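4. Deployment in the staff lounge

4.1 Setting and existing work

The second part of the study concerned the daily resetting of shared rooms at Golline, an office building managed by the facilities firm Grillier. Resetting covers the small tasks that fall between cleaning and reception work: returning cushions to sofas, straightening furniture and checking that walkways are clear. Before the trial these tasks were not listed in any job description. They were carried out by the early cleaning shift, usually in the last part of the round, and were rarely recorded. A humanoid robot with two multi-fingered hands was introduced to take over the handling of cushions in the lounge, under the supervision of one member of the shift.

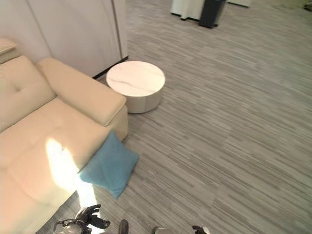 4.2 Changes to the work of the shift

We interviewed 10 employees and observed the shift over five weeks. The logs kept by the supervising staff contain 864 entries, most of them short notes on where an item had been left and whether a person had stepped in.

The clearest change was in the order of the round. Cleaners had previously dealt with a lounge in one visit, moving cushions as they reached them. With the robot present, the room was divided into periods, and vacuuming was held back until the supervisor had released the floor. Three employees described this as waiting time. Others used it for the kitchen areas, which had often been rushed.

A second change concerned judgement. A cleaner decides at a glance whether a cushion is in an acceptable position. The supervisors were now asked to put that decision into words, and their early log entries show some disagreement. A cushion lying partly over the front of a seat was marked as complete by one supervisor and as incomplete by another.
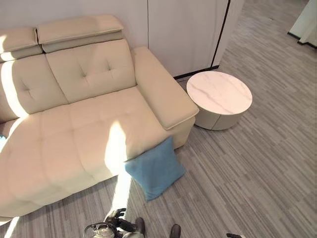
The written standard agreed in June settled most of these cases. It required each cushion to stand against the backrest and to leave the seat free for use. Staff regarded the standard as helpful, although several noted that it was stricter than anything they had been held to themselves – a point that the shift representative, Florence Pelletier, raised with the management of Grillier.

4.3 Supervision as a task

Supervising the robot was not heavy work, but it required steady attention. Supervisors remained within reach of the stop control and could not take on other duties while the arms were in use near furniture. Under the original staffing plan this time had been counted as saved. The revised plan counts it as working time and rotates the role across the shift, so that no employee supervises on consecutive days. 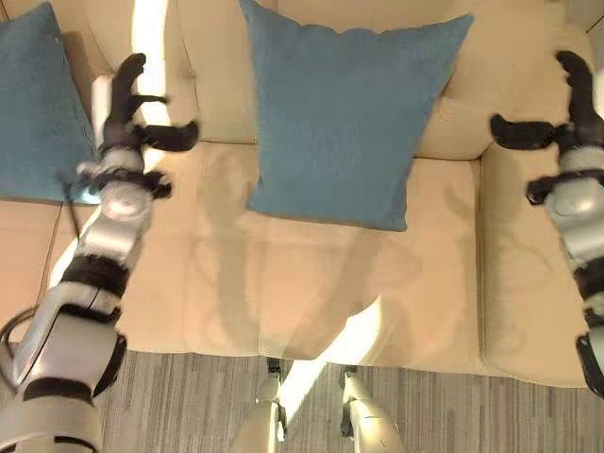
Figure 1. The robot at the lounge sofa, with both hands above the cushions.

Employees who had supervised more often were also more willing to intervene. Their comments suggest that confidence came mainly from practice with the stop control, and less from the initial briefing, which most remembered only in part. We return to the content of the briefing in Section 5.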